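Search the archive
Search Advanced Help

[sim-practice] Re: rule 17, start pose and camera tilt
From: Kanyarat Sombatkul
December 20, 2018

Surachet Chuensuk wrote:
> In the Trasar guideline, rule 17 says the horizon must be level in
> each recorded view. Do we reject every tilted episode? I have 67.

Dear Surachet,

Please do not reject them. Rule 17 was written for fixed cameras. When the view is carried by the robot, tilt is permitted – but the table and both grippers must stay visible at the start.

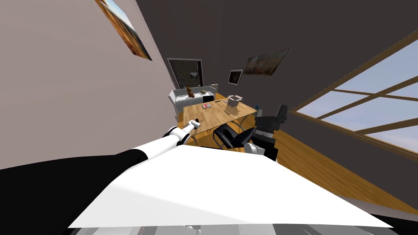
Simulated room, tilted view: table with open box, left gripper holding a small thin object.

I would accept this one under the May text. What I ask is that you write the tilt in the episode notes, and also which gripper is holding something. In the Luvport set these notes were missing and we needed 30 extra hours to repair it.

One more point, chairs close to the table. Rule 2 asks for a free path for each arm, so please check the distance in the simulator and do not judge it from the picture.

With regards,
Kanyarat

Shares: 2 Comments: 3

Mousavi: Is the tilt written in degrees?
Kanyarat Sombatkul: Yes, degrees, no decimals.
Beria: Thank you, this should go in the guideline itself.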